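Skoveo Home Cinema Box, reviewed by someone who already owned a DVD player

The pitch for the Skoveo is that it will fix the way you watch old movies. You plug a black box the size of a hardback into your TV, pay the monthly fee, and it serves up a library of restored classics, forgotten crime pictures and foreign films, with a recommendation system called Trarkon that claims to learn your taste. I have been promised this kind of thing before. I have a drawer full of remotes from the companies that promised it.

I've had the box since May and have watched 30 films on it, start to finish, plus a good number I gave up on. I paid for it myself.

Setup first. The box wants an account, then a phone app, then permission to see your other devices, which I refused. It sulked for a while and then worked anyway. The remote is small and has one button too few – there's no dedicated subtitle key, on a product sold to people who watch Hungarian melodramas. You press the menu button, go down twice, go right, and by then you've missed the line you wanted to read. I did this every night for the first week. Then I left subtitles on permanently, even for Westerns.

Picture quality depends entirely on what you put on. The black and white titles can look very good. I watched a 1940s prison drama I'd only known from a murky tape, and there was real texture in the night exteriors, rain on coats, all of that. But the box has a processing mode called Grinov that's switched on out of the factory, and it scrubs the grain off everything. Faces go smooth. A 91 minute noir, shot fast and cheap by people who knew what shadows were for, came out looking like a daytime soap. Turn it off. The setting is under Accessibility, and I'd love to hear the argument for putting it there.

The library is supposed to be the reason to buy. Skoveo advertises 944 films, and I don't dispute the number, but it includes shorts, trailers under the heading "Curiosities," and separate entries for dubbed and subtitled versions of the same picture. Take those out and you have a decent midsize collection with a strange shape. Silent comedy is well covered. So are Italian thrillers, if you like your leather gloves and your zoom lenses. American films of the seventies hardly exist. There are no musicals at all unless you count the one about the submarine.
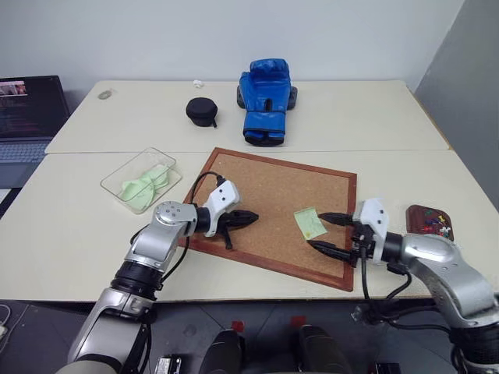 Does Trarkon get any better at picking films once it knows you? A little, for a couple of weeks, and then it settles on one idea of you and won't let go.

In my case the idea was that I like trains. I'd watched two thrillers set on trains, close together, and from then on every row on the home screen had a locomotive in it. I rated a few of them low. It offered me more of them with the word "overlooked" attached. There is a reset option and I used it, and the box asked me to pick three favorites from a list of twelve, none of which I'd have put in my top hundred.

What I will give them credit for is the extras. Somebody at the company hired the critic Américo Figueiredo to record introductions, and they are the best thing on the service. He talks for five or six minutes, sitting still, with no clips and no music under him, and he is willing to say a film has a bad second half. His piece on a creaky haunted house picture got me to watch it to the end, which the movie couldn't have managed alone. He covers around a tenth of the catalog. I'd happily swap half the Curiosities for more of him.

Sound is fine over headphones and thin through the TV. There's an optical output in back for a receiver, and if you have one, use it. Dialogue in the early talkies still comes and goes, but that's the early talkies.

Twice the box restarted itself in the middle of a film and came back to the home screen having lost my place. Customer service was polite and told me to update the software. It was already up to date. The second time, I was eleven minutes from the end of a courtroom picture, and I had to hunt for the spot using a fast-forward that jumps in thirty second lumps.

The obvious rival is the Mota, which costs less, has fewer old movies and makes no claims about learning anything. The Mota remembers where you stopped. It also has a subtitle button. Its menus look like a hotel TV from years ago and its foreign section is one screen long, so if you're after anything made outside Hollywood it won't keep you busy for long.

I'm keeping the Skoveo through the winter, mostly for Figueiredo and the silents – with Grinov off, subtitles on, and Trarkon's suggestions scrolled past as fast as the remote allows. If you already have a shelf of discs and a player that works, I'd wait for a sale. The first month is free, but they take your card number up front, so put the cancellation date on your calendar.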